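Chez Nieminen, le robot met la table avant d'avoir une cuisine

Mardi, un peu avant 10 heures, le public de la journée portes ouvertes de Nieminen se pressait devant un écran pour regarder un bras articulé s'occuper de petits pots. Dans la salle, on trouvait du café, des chaises pliantes et beaucoup de prises électriques. La cuisine, elle, se visitait en images de synthèse : marbre gris et blanc, parquet couleur miel, pas une miette.

Le programme s'appelle Pedstead. Il doit apprendre à un robot à ranger et à servir des produits courants, d'abord dans un simulateur, ensuite, si tout va bien, dans de vrais logements. L'entreprise dit avoir préparé 2000 variantes de la même pièce, où changent la place des objets, la lumière et l'humeur du carrelage. Un visiteur a demandé s'il existait une variante avec la vaisselle de la veille. La question a été notée.

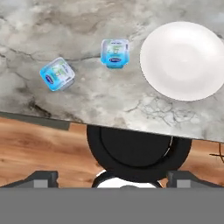
Image de synthèse : Nieminen / projet Pedstead

L'exercice du matin tenait en une phrase : prendre un petit récipient sur le plan de travail et le poser dans une assiette. N'importe quel enfant de quatre ans s'en acquitte, avec des dégâts variables. Pour la machine, il faut repérer l'objet, choisir un angle, descendre sans heurter le marbre et serrer juste assez. Les animateurs ont détaillé chacune de ces étapes avec une patience qui a fini par gagner le premier rang, à défaut du dernier, où l'on commençait à lorgner les biscuits.

Le logiciel de pilotage vient de Clasotero, partenaire du projet depuis janvier. Ses ingénieurs avaient prévu une démonstration de 50 minutes, questions comprises. Les questions en ont pris la moitié. On a voulu savoir si le bras saurait ouvrir un opercule (pas encore), s'il ferait un jour la vaisselle (réponse longue) et combien il coûterait (réponse très courte, à savoir aucune). 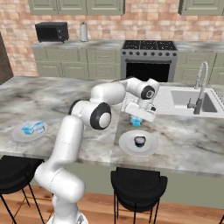 L'intérêt du virtuel, ont répété les organisateurs, est que l'on peut y rater à peu de frais. Une assiette cassée se répare en relançant le programme, et un yaourt renversé ne laisse pas d'odeur. Plus de 1000 essais peuvent ainsi s'enchaîner en une nuit, sans que personne ne passe l'éponge. Reste le saut vers le monde réel, où les emballages se déforment, où les plans de travail collent et où quelqu'un a toujours laissé traîner un trousseau de clés. Sur ce chapitre, le diaporama avançait nettement plus vite.

Une première cuisine d'essai, en dur celle-là, doit être montée dans le bâtiment de Nernach, à deux rues du siège. Elle comptera 10 postes de travail et, précise le dépliant, un vrai évier raccordé. Aucune date d'ouverture n'est avancée. Les visiteurs qui souhaitent être prévenus pouvaient laisser leur adresse à l'accueil, sur une feuille de papier, avec un stylo attaché par une ficelle.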